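Cernex and Class Counsel Announce Proposed Settlement in Employee Data Breach Case

BRILIMIA DISTRICT COURT FILING, Feb 7, 2021

Cernex and attorneys for current and former employees of the company have reached a proposed settlement of the claims arising from the exposure of payroll and benefits records, the parties said in a joint statement. The agreement would resolve the consolidated case brought on behalf of 1042 class members and must be approved by the court before any money is paid.

Under the terms, Cernex will pay $3 million into a settlement fund to be managed by Bilico, the proposed claims administrator. The fund will cover documented losses, payments for time spent dealing with the exposure, and the cost of giving notice to the class. Attorneys' fees will be paid from the same fund in an amount to be set by the court.

Cernex has also agreed to pay for three years of credit monitoring for every class member who asks for it. That cost is separate from the fund and will not reduce the payments made to individual claimants.

"Our clients trusted their employer with their Social Security numbers, their bank details and the names of their children," said Hinata Takeda, lead counsel for the class. "The agreement provides payment now and puts the company's duties in writing, where a court can enforce them."
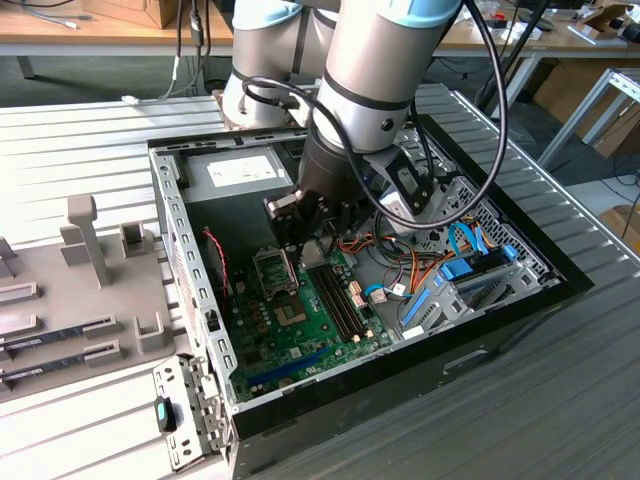 When will class members receive payment?

Payments will be sent after the court grants final approval and the time for any appeal has passed. The parties expect to ask for preliminary approval in March, and notices will be mailed once that approval is given.

The case combined separate complaints filed by 37 named plaintiffs, who alleged that Cernex kept personnel records longer than needed and failed to limit access to them. Cernex denies the allegations. The agreement states that it is not an admission of fault or liability.

"Cernex values the people who work here and those who have worked here in the past," said Shigeru Wada, general counsel of Cernex. "We believe this agreement is fair, and we will carry out each of its terms."

The settlement does not include claims against Mendes, the outside vendor that stored part of the records. Those claims remain pending, and class members do not give them up by taking part in the agreement with Cernex.

Class members who wish to be excluded, or who wish to object, may do so in writing by the deadline printed in the notice. Claim forms will be available from Bilico by mail and online. Former employees who have moved are asked to send Bilico their current mailing address.

Media inquiries for the class may be directed to the office of Hinata Takeda. Inquiries for the company may be directed to the Cernex legal department.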